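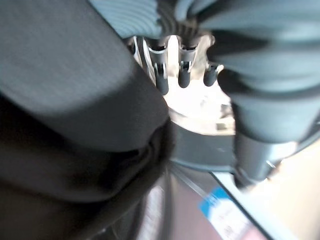

Work on the laundry cell at Stilham since the last report has gone mostly into the hands and wrists. The gripper fingers were inspected and the ridged covers wiped down, with no splits found. The small screws on the finger shafts, one of which shows in the wrist camera view, are now checked at the start of each session. Those views are still badly blurred while the arm moves, and the exposure setting remains on the open list.

The left wrist clamp had worked loose on 2 occasions in April. Drevska supplied a replacement bracket and we have had no repeat.

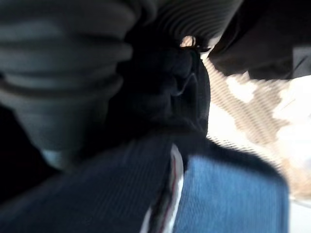 Finger calibration now takes 15 minutes, down from roughly 19 at the time of the last report. The procedure has been written up and sent to Pruvost for comment.

Cable routing is not finished. Slack near the forearms can still catch when an arm reaches low. Flekimden has quoted for shorter leads and we expect to order them from the current budget.

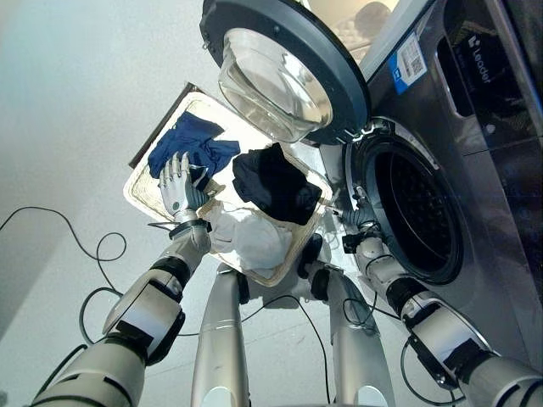
The washer and basket positions are to be marked on the floor so the cell can be put back the same way after cleaning. Until then the operator sets both by eye and repeats the reach check.

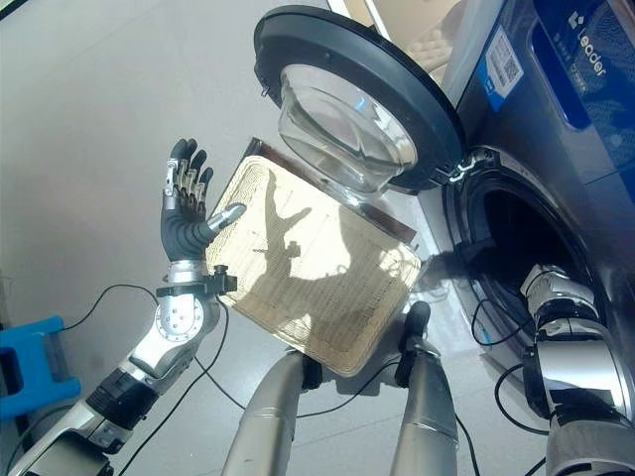
Spare finger covers are down to 4. We ask for approval to reorder before the next work period. The service log is up to date as of 12 Dec 2018.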